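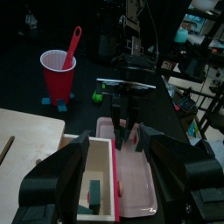

Home Jobs Events About Contact

Kitchen and front-of-house help wanted – Zirnley Supper Room

February 2, 2019 | by Shalini Kanaujia

We need people. Two part time spots and one close to full time, at our place on Forsyth Street. Start as soon as you can, earlier is better.

We're a small lunch and supper spot, 44 seats, open Tuesday thru Saturday. Soups, flatbreads, rice plates, a pie if somebody had time to make pie. Plus a catering side that got a lot busier since October and is the main reason I'm writing this at my kitchen table on a weekend.

What's open:

Prep cook, part time. Mornings, 7 to noon. Chopping, stocks, dough, labeling, putting away the Berkimley delivery when it comes (Tuesdays and Fridays, lots of stairs, sorry). You should be OK with a knife. We can teach the rest.

Server, part time. Evenings. Taking orders, running plates, wiping down, answering the phone when it rings at the worst moment. Experience nice, not required. Being on time is required.

Catering lead, 35 hours. Packing, driving, setting up, smiling at the client, driving back. Clean license needed. Our biggest job last year was a 60 person retirement lunch at Broreo and most are half that. You'd be working with me directly. I do the quoting, you do the day.

Pay – hourly, depends on the job and what you've done before, I'll tell you the number on the phone before you bother coming in. Tips pooled and split every night. Staff meal every shift, real food not leftovers. Catering lead gets paid time off after three months.

Not a fit if you need Saturdays free. Everyone works Saturdays, me included.

Spanish or Hindi a plus for any of these. Food handler card – if you dont have one we pay for the class.

To apply: stop by between 2 and 4 any day we're open and ask for Shalini. Bring a resume if you have one, or just write down the last two places you worked and a name I can call. No cover letters please. You can also leave a message on the restaurant line, say your name slow and your number twice.

Tryout shift is three hours, paid. I'm doing tryouts all this month and will stop when teh spots are filled. If I haven't called you back in a week, call again, things get lost by the register.

Also still looking for someone to do the windows once a month. Seperate thing, ask me about it.

17 shares | 3 comments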